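Riritz: garras impressas e duas câmaras, galeria de bancada
Atualizado em 2019-05-19

Esta página acompanha o ensaio comparativo do braço Riritz. O objetivo era decidir duas coisas antes de congelar a montagem: que controlador de servos fica na versão seguinte e que ponto de vista serve de referência para validar a preensão. Os dedos ficaram fora da comparação. Usou-se o perfil Marinho em todos os ciclos, sem revestimento na face de contacto.

Os controladores ensaiados foram o Grarnside e o Trundico. Ambos recebem os mesmos comandos de posição pela porta série e ambos permitem limitar a velocidade por canal. O Grarnside interpola internamente entre posições. O Trundico aplica o valor recebido e deixa a rampa a cargo do programa que o comanda. Para que a comparação fizesse sentido, a rampa foi calculada no computador nos dois casos e a interpolação do Grarnside foi desligada. Repetiu-se depois uma série com ela ligada, com resultados registados à parte.

Cada controlador fez 100 ciclos de aproximação, fecho, elevação e largada. A ordem das peças foi sorteada uma única vez e mantida. A alimentação dos servos foi separada da alimentação lógica, com massa comum, e a tensão foi medida na ficha do último servo da cadeia, no instante do fecho. Considerou-se válido o ciclo em que a peça chegou à zona de largada sem rodar na garra. Ciclos interrompidos por perda de comunicação contaram como falha, mesmo quando a peça já estava segura.

Para as câmaras, o critério foi outro. A vista de cima devia permitir ler a posição das ligações do braço. A vista próxima devia permitir localizar a ponta do dedo em relação ao bordo da peça, no fecho e durante o deslocamento. Exposição automática ligada nas duas, focagem fixa, sem iluminação adicional. Não se corrigiu a distorção das lentes nas imagens publicadas.

Vistas de cima e vistas próximas do ensaio:
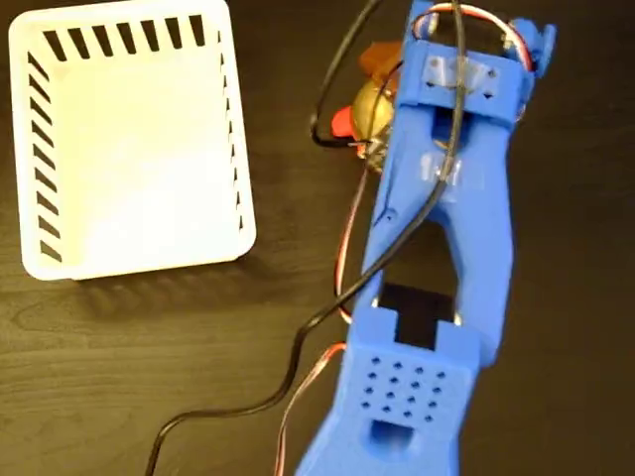 Braço azul impresso e cesto branco, vistos de cima. O cabo preto atravessa a estrutura aberta e sai pela esquerda do braço.
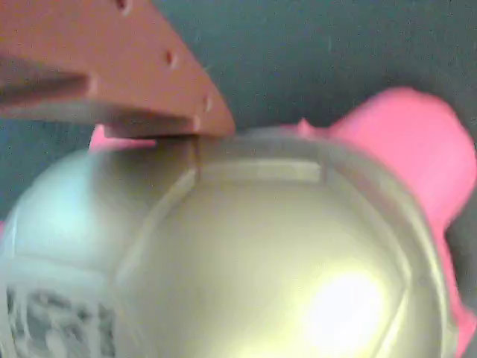 Ponta do dedo junto ao bordo superior de um objeto prateado. O reflexo no painel central apaga a cor nessa zona.

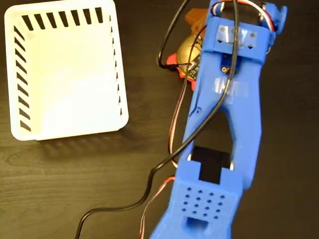
Servo preto no vão entre as duas longarinas, acima do bloco perfurado. Par de fios vermelho e preto ao longo do lado esquerdo.
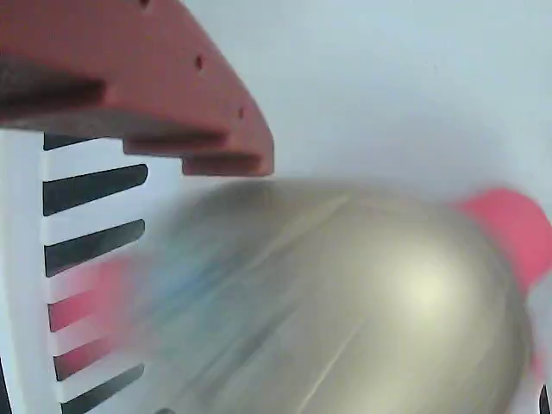
Perfil em degraus na aresta inferior do dedo. O arrastamento afeta a superfície metálica; os três furos do dedo continuam legíveis.

Comentário recebido: a comparação entre controladores parece-me justa, mas a das câmaras mistura duas variáveis. Com exposição automática, uma superfície brilhante altera o tempo de obturação, e o arrastamento que se mede deixa de depender só da velocidade do braço. Eu fixava a exposição pelo objeto mais escuro do conjunto, aceitava o ruído e repetia a série de deslocamento. Também falta dizer se a marca temporal é aplicada na captura ou na receção. Num barramento partilhado por duas câmaras a diferença chega para trocar a ordem de dois eventos próximos.

A observação sobre a exposição procede. A série de deslocamento será repetida em outubro com tempo de obturação fixo e ganho manual. A marca temporal é aplicada na receção, e por isso os atrasos entre câmaras não foram incluídos nos resultados. As duas câmaras partilham o mesmo concentrador USB. Na repetição ficarão em portas distintas da placa.

Resultados por controlador

Na série com rampa externa, o Trundico completou mais ciclos válidos do que o Grarnside. As falhas do Grarnside concentraram-se no fecho: com a interpolação desligada, o canal da garra ignorava o último comando quando este chegava antes de o anterior ter sido confirmado. O sintoma é um fecho incompleto, sem mensagem de erro. Uma pausa de 55 ms entre comandos elimina o problema e alonga o ciclo de forma mensurável, embora sem consequências para este uso.

Com a interpolação ligada, o Grarnside deixou de perder comandos e o movimento da articulação do pulso ficou mais regular. Em contrapartida, a posição intermédia deixa de ser conhecida pelo programa. Quem precise de interromper um movimento a meio terá de ler a posição ao controlador, operação que o Trundico não suporta e que o Grarnside só responde com o canal parado.

A queda de tensão na ficha do último servo foi semelhante nos dois casos. Depende da secção dos condutores e do comprimento da cadeia, e o controlador pouco altera.

Resultados por câmara

A vista de cima é suficiente para verificar a postura geral e o percurso da cablagem. Não serve para confirmar o contacto. A vista próxima dá a posição da ponta do dedo, com uma reserva: em peças metálicas polidas o contorno perde-se nas zonas de reflexo, e em movimento perde-se quase por completo. Os furos da face superior do dedo mantêm contraste suficiente para servir de referência geométrica. A estimativa da posição da ponta passou a ser feita a partir deles, por extrapolação segundo a inclinação do dedo.

Notas de montagem

O cabo mais grosso deve ter folga no pulso antes de ser preso à estrutura. Preso demasiado curto, introduz um binário parasita que o servo compensa em permanência e que se confunde com erro de calibração. Os fios finos dos servos podem seguir pelo lado da ligação, fora do vão central.

O perfil Marinho imprime-se deitado, com a face larga sobre a mesa de impressão. De pé, as camadas ficam perpendiculares ao esforço de fecho e o dedo parte pela zona da ranhura. O enchimento usado foi o mesmo em todas as unidades, com 2 perímetros.

Pendente: série com revestimento de silicone na face de contacto; medição de folga na articulação da garra após uso prolongado; publicação dos registos em bruto, com a coluna de tensão corrigida.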